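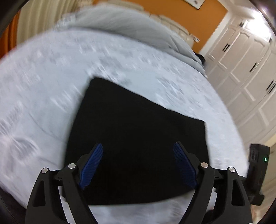 Photo: Rilletti / Bandudeck picture library

Why does black cloth look flat?

Spread a piece of black cloth on a pale bedsheet and its outline is easy to follow. The folds and small bumps inside the outline are much harder to find.

We see cloth by the light that bounces off it. A pale sheet sends most of the light back. Black dye absorbs most of it and turns it into a small amount of heat. A crease shows up as a lighter side and a darker side. On black cloth both sides are very dark, so the eye has little to compare.

The difference between light and dark is called contrast. Contrast is high at the border of the cloth and low in the middle.

Try it at home
1. Lay a black T-shirt on a light-coloured bed.
2. Switch on the ceiling light and count the creases you can see.
3. Switch it off. Hold a torch low, beside the shirt, and count again.

Light from the side makes longer shadows and brighter ridges. Smooth the shirt flat before you fold it.

Briscombe Science Pages, sheet 18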